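Ticket 206: Linens coming out gray
Site: Plidinura guest laundry
Status: Open
Updated: September 27, 2019

White cottons from washer 37 have a dull cast after the normal cycle. The other washers are fine on the same detergent. Started in July, after the Pronedine dosing pump was replaced.

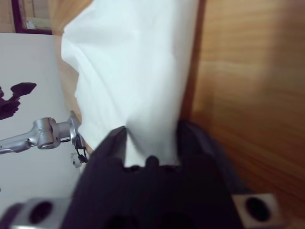

White fabric, folds and creases, faint bluish-gray in the shadows.

Checked so far:
Water hardness normal.
Drain hose clear.
Pump set to 18 ml per load. The old pump card says up to 600 ml a day and gives no per-load figure.
Ran an empty hot cycle, no change.

Wivero support asked for the pump firmware version. Sent. They want the softener line flushed next and two loads run without softener. Waiting on a replacement check valve before doing that.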